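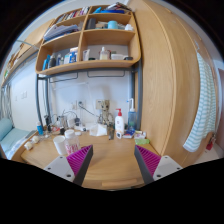 Attachment 1: desk and shelf, both finger pads in view, desk task set

Ticket 371
Project: Sellia desk set
Site: Dredholm, dormitory room
Status: waiting for reply
Opened by: collection desk, Eder

Problem
From the last upload of 30 episodes, 7 were rejected by the Wetorum checker with the message "gripper width not found". The other episodes passed. I compared the settings of both groups and they are the same.

What I tried
1. Restarted the recorder and uploaded the 7 again. Same message.
2. Repeated the width calibration, open and close, 300 frames. It finished without error.
3. Looked at the attached view. The magenta pads are visible on both sides and the gap is open, so I do not think the fingers are hidden from the camera.
4. Made one new episode in the same room with the bottle with the pink-and-white label. Rejected also.

Question
Does the checker read the width from the pads or from the white mounting plates? If it is the plates, can the white cup standing behind the left finger disturb it? I would prefer not to clear the desk, the task list asks for a normal full desk.

Update, 16:40
Moved the cup to the shelf and recorded again. Passed one time, then rejected. Log is added to the ticket.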